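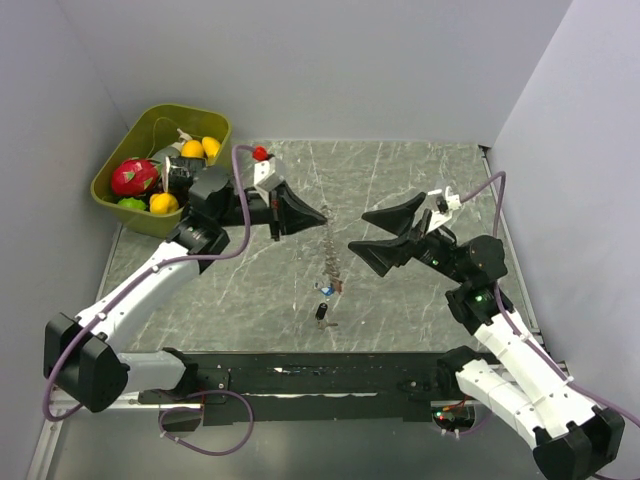
Perketti: two-arm handover set, shared workshop build

Contents

Recordings from a pair of arms mounted on one rail at the near side of a table. The build lives in the Wanungate shared workshop. The set covers picking up, passing and putting down small household things: toy fruit, a basket, keys on a coiled keychain.

There are 2,000 episodes in 2 folders, keys and fruit. Each episode has one video from a fixed camera, joint positions for both arms, gripper opening for both hands, and a one-line task label. Left and right mean as seen from the rail, facing the back wall.

Setup

The table has a gray marble-pattern top with light gray walls on three sides. Bench lighting was left alone between sessions, so evening recordings are darker. The purple cables run along the outside of the links. Check their slack before a session. A short loop pulls on the gripper bracket and shifts the wrist readings.

The rail design came from Reuter, an older build in the Eltville workshop. Arm spacing was changed, so its calibration files will not work with this set.

Known problems

Key episodes are harder to label than fruit. The coil stretches and swings, and the key often ends up underneath the fob. Labels give the intended task and say nothing about the result.

Gripper opening is commanded, not measured. A closed value does not mean something is held.

In 5 episodes of the fruit folder the right arm log starts late. They are listed in skip.txt.

Use

Free for hobby and classroom work. Please keep this file with any copy. Send corrections to the workshop mailbox, with the folder name and episode number in the subject line.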